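Category: Workshop / Handheld grippers / Care and setup
23 February 2020
By the Hafstein bench crew
Last updated: 23 February 2020

How to look after a handheld gripper between laundry sessions

Folding clothes is my favorite job to record with a handheld gripper, and it's also the one that gets a gripper out of shape fastest. Fabric sheds lint, cuffs tug the fingers sideways, and you squeeze the handle far more often than you would picking up cups or boxes. The good news is that the care is easy (and kind of relaxing, if you like small screwdrivers!). This is the routine we use on our Plustness handhelds, the ones with the soft fingers and the wide-angle camera looking down over them.

You'll need a Phillips screwdriver that really fits, a soft brush, a lint-free cloth, a little isopropyl alcohol, a strip of thin cotton and a sheet of plain paper. Set aside roughly 51 minutes the first time. It goes much quicker once your hands know the way.

Start with the power off. Brush the fingers from the base toward the tip, and work the bristles through the cutouts. Black sweaters are the worst for this, and you'll be amazed at what comes out of a slot that looked clean. Then wipe both gripping faces with a barely damp cloth. Don't soak them. If the faces still feel slick once they've dried, wipe again and let them sit for 4 minutes before you touch them.

Next, the fit of the fingers on the bracket. Hold the body still and wiggle each finger gently, side to side and then front to back. A bit of flex in the finger itself is fine and is what you want for cloth. Movement down at the mount is a loose fastener. Snug it up by hand, stop when it stops, and check the other side too. They tend to loosen together.

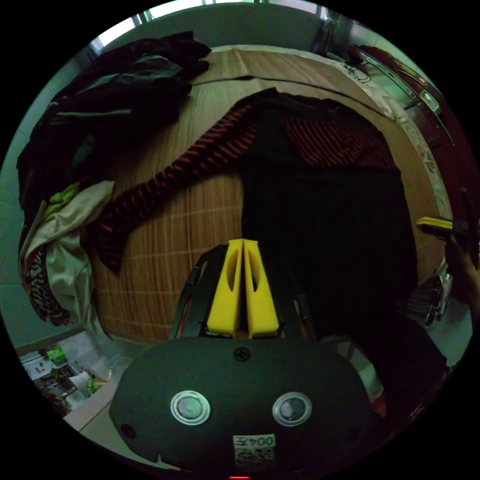

Now close the fingers slowly on the sheet of paper and try to slide it out. It should drag evenly along the whole contact area. If it pivots, one finger is sitting higher than its partner, so back the mount off a quarter turn, line the tips up against something flat, and tighten again. I do this with the fingers pointing away from me, the same way I hold the gripper when I'm working, and I catch a lean much sooner that way.

Repeat with the cotton strip. Cloth is pickier than paper! Pinch a single layer, lift, and let go. It should drop away cleanly when the fingers open. If it hangs on, look for a rough spot or a nick in the finger and smooth it or swap the finger out. We change ours as a pair at 2000 squeezes, and we keep the tally in pencil on the lid of the case.

Clean the lens last, after all the lint is off everything else. Blow first, then wipe in small circles from the middle outward. With a lens this wide, a speck near the rim is easy to miss on a phone-sized preview, so pull the picture up on a bigger screen and look all the way around the circle.

Then power up and do a short test run on real clothes. I love a long-sleeved top for this because it asks for a bit of everything: a flat body to grab, a sleeve to swing across, a thick collar seam. Try it on a surface with some texture as well as on a smooth table. A slatted mat is a great test, since fingertips that are slightly out of line will snag where a tabletop would let them glide.

Watch the clip back at half speed and look for three things.
- Both tips meet at the same moment.
- The gap between the fingers looks the same at the start and the end.
- The bracket holds steady in the picture while the fingers move.

If the bracket shakes, go back to the mounting screws. If the whole view shifts, it's the camera mount, and that has its own page under Jadby mounts.

For storage, leave the fingers slightly open so they don't take a set, and keep the case away from heaters. Ours lived on a sunny sill in the Losville shop for most of a winter and the fingers went noticeably stiff. They sit in a drawer now, tips up, with the brush beside them.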